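In defence of the card on the door

I stayed in a hotel in Nirkmont a few weeks ago, the sort of place that has 40 rooms and one slightly alarming lift, and when I wanted a lie-in on the Saturday I went looking for the card. You know the one. It lives on the inside handle, it has a hole in it, and you hang it on the outside when you'd like the world to go away.

There wasn't one. There was a button by the light switches with a picture of a crossed-out bell on it, and when I pressed it a tiny red dot lit up somewhere out in the corridor. I know it lit up because I opened the door and leaned out in my pyjamas to check, and then I wasn't sure whether red meant "leave her alone" or "this room needs doing", so I pressed it again and it went green, which didn't help at all. At ten past eight there was a knock. Fresh towels! Very nice towels, to be fair to them.

I have been cross about it ever since, and I've decided to be cross about it in public.

I love a door hanger. I always have. When I was little we went every November to my great-aunt's boarding house in Vamska, and each of the bedrooms had a card on a loop of string, and my brother and I were forever swapping them over so that the guests got hoovered round at dawn. (We were caught. We had to write a letter.) Even then I could see there was something marvellous about it. A bit of card, and a grown adult with a trolley full of bleach would turn round and walk away. I couldn't get that sort of result by shouting.

My friend Killian Lacroix, who has spent most of his working life on the housekeeping side of hotels, thinks I'm being sentimental. He likes the lights. He can stand at the end of a corridor and see which doors to skip, and he says the old cards got nicked, scribbled on, dropped behind radiators and blown off by draughts. At one place he worked they ordered 2,000 of them and were out again before anyone had repainted the lobby. He also says guests used to hang them the wrong way round, the two-sided ones with "please make up my room" on the back, and then come down to reception in a fury.

I'll give him the two-sided ones. Those were always a bad idea. A card that can say two opposite things depending on which way the door was shut is asking for trouble, and if I ran a hotel I'd have the one message and leave the back blank.

But the rest of it I won't have. A light in the wall is a setting. You switch it on the way you switch on the bathroom fan, and then you forget about it and go home with it still glowing, and I'd bet that half the rooms lit up on any given morning are empty. A card has to be picked up and carried to the other side of the door. You do it on purpose. And whoever's out there reads it in words, with a please in them, from one person to another.

The please matters to me more than is probably reasonable. I've seen hangers that say "Go away" or "Still in bed, soz" or "Shhh, I'm hibernating", and there's a shop in Bilow that sells nothing but that kind of thing, next to the mugs. I don't find them funny after the first one. Somebody has to read those all day long while pushing a heavy trolley, and I doubt they chuckle each time. Plain manners wear better than jokes do. So does a plain colour, come to that. Give me grey, white lettering, and no cartoon sheep.

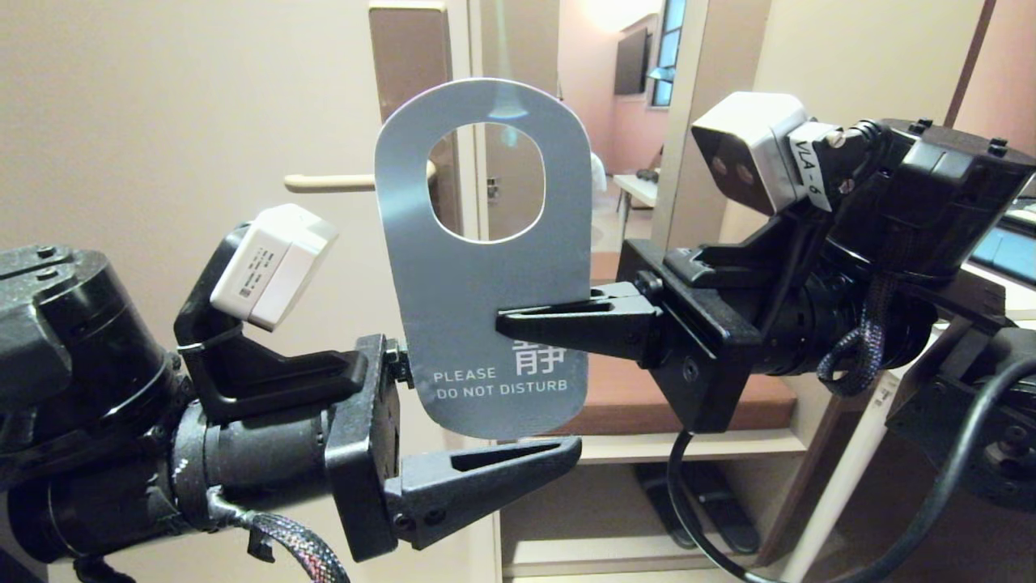 Photo: Langlois

I'd have that one on my door tomorrow. Grey, a bit of a sheen to it, rounded off at the top, and a nice big oval hole that would go over a knob without a fight. And I'm very taken with the 静, which means "quiet", sitting there so much larger than the English. One character! We need four words and two lines to get to the same place, and ours still sounds as if it's clearing its throat first.

I've ended up wanting them at home as well, which Killian finds hilarious. We have 6 people in our house at the moment, what with my sister's lot waiting on their building work, and there isn't a door in the place that stays shut for longer than it takes to boil a kettle. Knocking doesn't count, apparently, if you're already turning the handle. So I bought a pack of blank hangers and gave everyone one, from my mum down to the four-year-old, and told them they could write what they liked on it as long as it had a please in it.

My nephew has written "please bring crisps". It isn't quite the spirit of the thing, but I've let it stand. My own hangs on the box room from two until three most afternoons, and so far it has been ignored by the cat, and by my brother-in-law once, when he couldn't find the stopcock.

As for hotels, I'm told a pack of 100 costs very little. Keep your red dots if the housekeepers like them, I don't want to make anybody's morning harder. Just put a card back on the handle too, and let me hang it out myself.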